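Bench notes, packing cell, December, after lunch

Good day on the layout! Tiina and I got the Bakivholm room into the simulator with the arm bolted down where we want it, and Minttu came over from the packing line to tell us what we'd gotten wrong. Plenty, as it happens. She hands over cartons from the long side all shift, so she wants to know where the elbow goes when the arm swings back, and she wants her stool to stay.

Ran the home-to-pick move 1000 times with random start poses. 258 of them passed closer to a seat than I like. Easy fix, I think: narrow the shoulder range and fold the arm earlier.
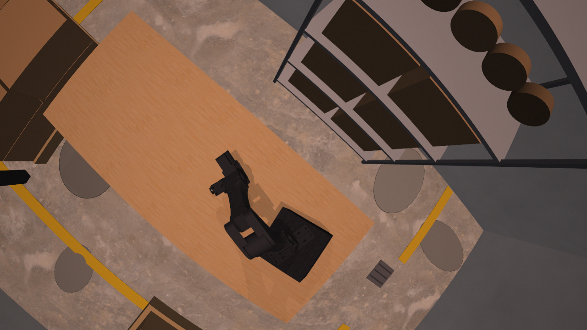 Layout check from overhead. Arm folded, gripper empty, all four stools in.

What I'm really excited about is the job split. The arm takes the repeat lifting, and Minttu and Siiri move to checking and mixed orders, the part they both say they like. Siiri asked who stops the thing when it jams. Answer for now: whoever is sitting there, and no calling Joni first. She also wants the break rota kept as it is, so the arm waits for people and the line doesn't run through coffee.

Anneli wants 2 people trained per shift before anything moves for real. Agreed.

To do: rerun with the narrower shoulder limit, try the base a bit further from the shelving, ask Minttu about left-handed reach.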